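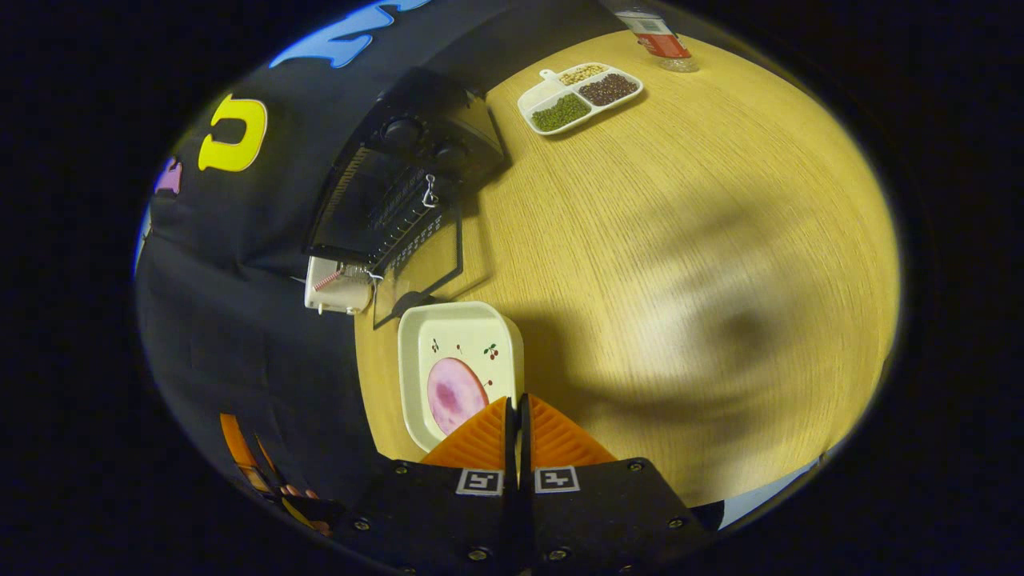 Figure 2. Serving ware in the table-setting part of the study: a slice of ham on a square dish with a cherry print, and dry legumes in a divided white tray.

3.2 Tableware and the sorting of dry foods

The second part of the study looks at how people choose a vessel for a food when no meal is planned. In the first part (Section 3.1) the participants prepared a lunch for guests, and the choice of dishes followed from the menu. In the second part we gave them foods that do not belong to one meal, and we asked only that everything should be "put out on the table in a good way." We did not explain what a good way is. Several participants asked, and in each case we repeated the same sentence.

The work was done in 18 households in the district of Maladitz, all of which had already taken part in the March interviews. Each household received the same box of foods and the same set of serving ware, which we call the Clarell set after the shop where it was bought. The set contains flat dishes with a raised rim, deep bowls, and trays with inner walls. Some pieces have a print and some are plain. The households were free to use their own ware also, and many did so, mostly for bread and for anything with liquid.

Figure 2 shows two of the solutions which we met again and again. The ham is served as one slice on a flat dish, and it does not fill the dish. The legumes are kept in one tray but in separate compartments: small green mung beans, dark reddish-brown beans, and pale yellowish-white beans. These two solutions look simple, but the reasons given for them were quite different, and we discuss them one after the other.

Single slices on flat dishes. We had expected that the participants would cut or fold the ham, as they did in the first part, where slices were often rolled and put in a row. Without guests this almost disappeared. The slice was laid down as it came from the packet, and it was seldom moved to the center afterwards. One woman said that a slice in the middle "looks like a hospital." Another participant moved the slice so that the print of the dish could be seen, and then she said that the print was the reason she took this dish at all. In our coding scheme we count such remarks under display, although it can be argued that they belong to liking. The question of the print came up in more households than we had planned for, and we did not have a separate code for it. We added one after the first round and coded the earlier recordings again.

The raised rim was mentioned less often than the print. When it was mentioned, the talk was about carrying: a dish with a rim can be taken to the refrigerator with one hand. For the participants with small kitchens this was important. In two of these kitchens the table is also the place where food is prepared, so a dish has to be moved several times in one evening.

Legumes in divided trays. Dry beans are not eaten from the table, and for this reason we were not sure that they would be put out at all. Some participants left them in the bag and put the bag on the shelf. Most opened the bags, and of these the larger part chose a divided tray. The explanation was nearly always about color. Participants spoke of beans that "go together" and beans that "fight," and they sometimes emptied a compartment and filled it again because two dark kinds were side by side. Size was a second reason. Mung beans were described as beans that run away – the expression is from a retired baker, but others used similar words – and a compartment with walls was felt to be safer for them than an open dish.

It is interesting that nobody mixed the kinds on purpose. In the interviews, mixed beans for soup were named as a usual item in the pantry, and we supposed that at least a few households would make such a mixture. When we asked about it at the end of the visit, the answer was that mixing is cooking and that this was not a cooking task. We find this answer useful. It suggests that the participants saw a clear border between arranging and preparing, and that the inner walls of a tray helped them to stay on the first side of it. The same border was not visible for fruit, which was peeled and cut in many homes without any request from us.

The handle tab of the tray was used in a way we did not foresee. People turned the tray so that the tab pointed toward the person who would take it next, also when they lived alone. We have no good explanation for this. It may be a habit from pans and cutting boards, where the handle must be reached quickly. Quintela, the supplier of our second set, sells a similar tray without a tab, and a comparison of both would be a useful small study.

Limits of this part. The box of foods was the same for all households, and not every household eats ham. Where it was refused, we replaced it with cheese in slices, and these visits are left out of the discussion of single slices above. The Clarell set was new, and new ware may be treated with more care than ware which has been in the cupboard for years. Finally, the light in the homes was not controlled. On light wood the pale beans were easy to overlook in the evening, and some remarks about color could be different by daylight. The full list of remarks, with the codes of both rounds, is kept in the Meverura archive (version of Jul 20, 2025).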